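Gaber Hall Songs

Gaber Hall Songs is a folk and labor music album by singer-songwriter Aliki Koutsoukos, released in August on the Okico label. It has 12 tracks, among them 2 older union songs with new verses.

Koutsoukos wrote most of the material while touring small halls and strike benefits in the Lallcombe area. Fiddle player Rania Bennani joined her on 4 songs.
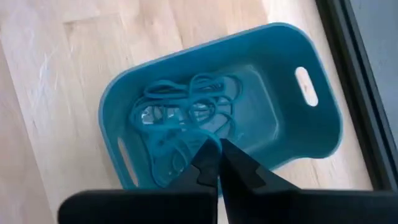
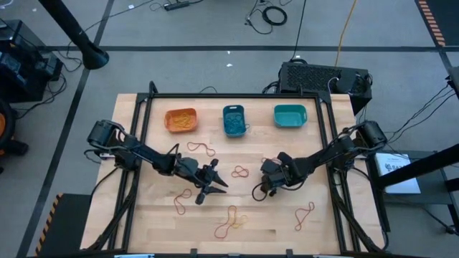

The first pressing was limited to 1,000 copies, sold at shows and by mail. "Stuvard Line", the longest track, tells of a rail walkout that lasted 84 days - it is usually played last in concert. A live version with Bennani singing harmony was later issued as a single.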